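Workshop Notebook – Small Objects and Storage
Saturday, morning session
Entry by B. Urquijo

The session was given to the sorting of mixed personal jewelry ahead of the Prurside storage trial. Work began at 9:30 with a review of the November notes, in which it was recorded that strands kept together in one open box become tangled within a few days of ordinary use. The same difficulty was met again.

Procedure adopted:
1. Lift out large rigid pieces first, hair combs in particular. Teeth catch on fine charms and should be raised straight up.
2. Remove bracelets and bangles next and lay them flat on the blanket.
3. Separate pearl strands last. Loose pearls go directly into a lidded cup.
4. Keep watches apart from metal pieces – the glass scratches easily.

A soft surface is to be used under the box at all times. On a bare tabletop, beads roll and are lost; on the blanket they stay where they fall. 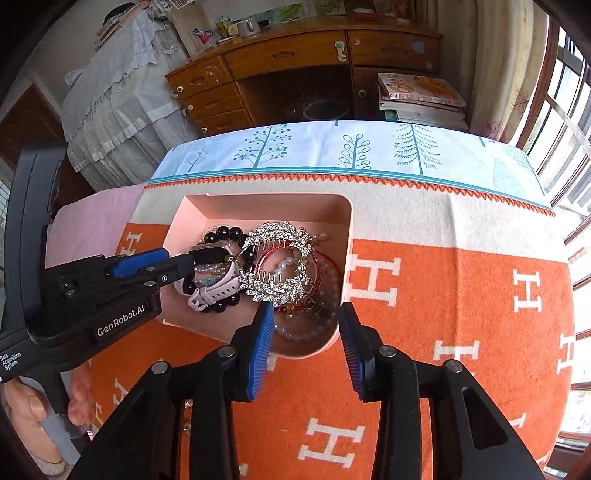

The Hevus tray, which has 5 compartments, was judged too shallow for combs. Onyeka has offered a deeper model, and a sample has been requested. Until it arrives, combs will be wrapped singly in cloth and kept out of the box altogether.

Outstanding: small zip bags are running low (order 500). The inventory sheet stands at 289 lines and four entries still lack a description. Gold charms should be entered individually in future.

Grivance Workshop Notebooks – Contact – Copyright Grivance, all rights reserved – Back to top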